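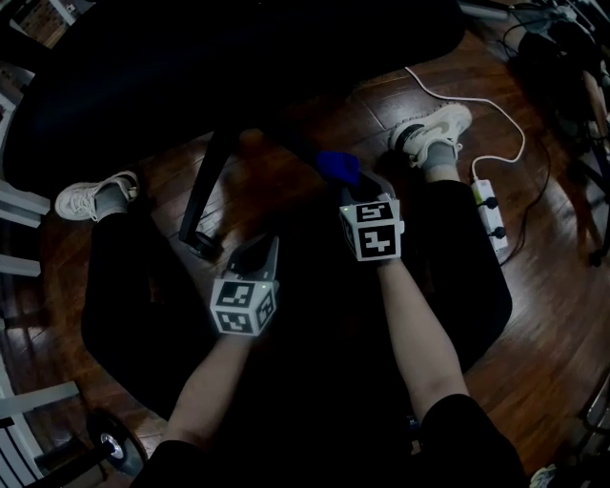 I finally dealt with the phone bill in March. It had been going up for two years and I had been paying it without reading it. One evening I printed the last statement and went through it line by line.

The bill came to 100 dollars a month, for one line. Part of that was insurance on a handset I gave to my sister. Another part was a music service called Jolen that I had never opened.

Things I did, in order:

1. Called and canceled the insurance. The hold took most of my lunch break.

2. Canceled Jolen. This had to be done on their own site, with a password I didn't have.
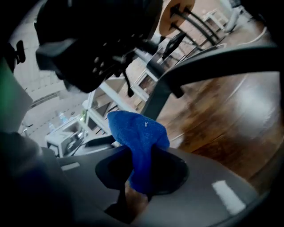

3. Asked what the cheapest plan was. The woman on the line told me right away, which surprised me.

4. Wrote down her name and the time of the call. Rasha Bataineh at work taught me that after her own trouble with Urex.

The new plan has less data, and so far I haven't run out – I'm on wifi at home and at the office anyway.
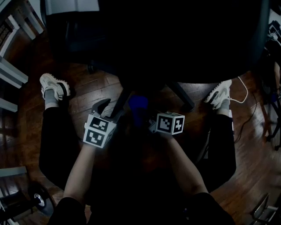

The internet bill is next. I've put it off for the same reason I put off the phone, which is that I hate calling. My plan is to do it the same way, with the statement printed out and a pen. I'll spread the pages on the floor, dark wood like this one, where white paper is easy to see, and mark every charge I can't explain. Hemmin has a cheaper rate in my area, but Mayuree Petchrat had them and said the setup fee wiped out the first year's savings. I still have to ask them about that.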